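Silto's two-arm cell gets new fingertips

The block-sorting cell at the Silto workshop is back at work after its January service, and it looks like a great job! Teresa Fitzgerald swapped the fingertips on both grippers for bright orange ones, went over the mounting screws with a hex key and re-zeroed each jaw. The old tips had done 1,981 grasps.
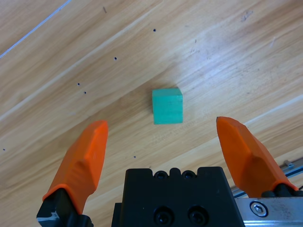
Check the zero again after the first hundred grasps, wrote Kiều in a comment on the workshop's page, as new tips can settle a little on their mounts.

Fitzgerald plans to do just that. Her test is simple and fun to watch: colored wooden blocks go to a square marked on the table in black tape, and any drift in the jaws soon shows up as a crooked placement.

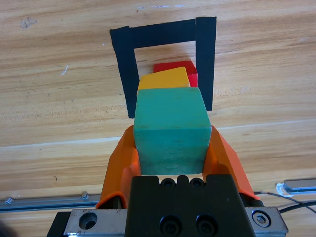
Green block between the fingertips, with yellow and red behind it.

Both arms share one table, so the service also covers the handover zone in the middle, where

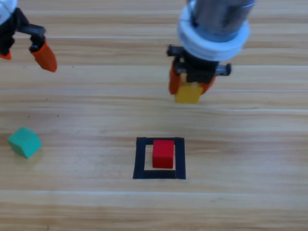 each arm has to wait for the other to clear. Fitzgerald reset that wait in 7 short runs, and she's already eager to try a faster one. The next check is due at 1,025 grasps.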